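Cuaderno de laboratorio, proyecto Cloteo
13 de septiembre de 2024
Asunto: plegado de prendas acolchadas, revisión del criterio de agarre

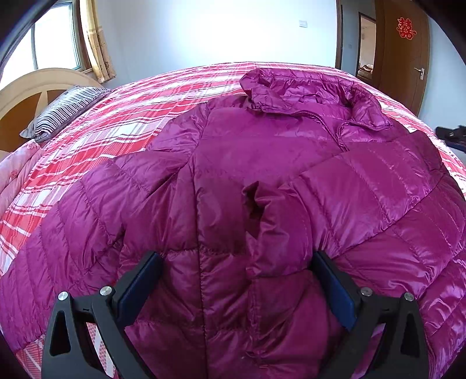 ¿Qué variable determina que una demostración de plegado se admita en el conjunto de entrenamiento?
La estabilidad del agarre durante el cierre. Se admite la demostración cuando la apertura entre dedos permanece constante durante los últimos 20 fotogramas previos al levantamiento.

El criterio anterior, fijado en marzo, se basaba en la apertura mínima alcanzada. Resultaba adecuado para camisetas y toallas, pero no para prendas con relleno: el acolchado sigue cediendo después del contacto y la apertura mínima se registra tarde, a veces con la prenda ya en el aire. En la chaqueta magenta las almohadillas azules quedan hundidas en el tejido, que se abomba a su alrededor, y el punto de contacto no puede deducirse solo de la distancia entre dedos.

Se ha vuelto a procesar el lote completo de Cloteo, 802 demostraciones, con el filtro nuevo. La segmentación se ha ejecutado con Mivex sin cambios en los demás parámetros. Queda pendiente comprobar si las demostraciones descartadas se concentran en las prendas de superficie brillante, donde el seguimiento visual pierde puntos con más frecuencia.

Entrenamiento: dos políticas con idéntica arquitectura, una por criterio. Evaluación prevista de 100 intentos por política en el banco de Bastico. A esta hora se han completado 60 con la política nueva y ninguno con la anterior, por lo que no procede anotar comparación alguna.

Observaciones:
Los fallos vistos hasta ahora se producen al soltar la manga, no al tomarla. El relleno recupera volumen y desplaza el pliegue ya formado. Conviene registrar la velocidad de apertura como variable separada.
El desfase entre vídeo y apertura, corregido en la versión actual de Horobets, sigue presente en los archivos antiguos. No mezclar ambos sin realinear.

Pendiente: completar los intentos, repetir la serie con la política anterior y archivar la configuración del filtro junto al lote.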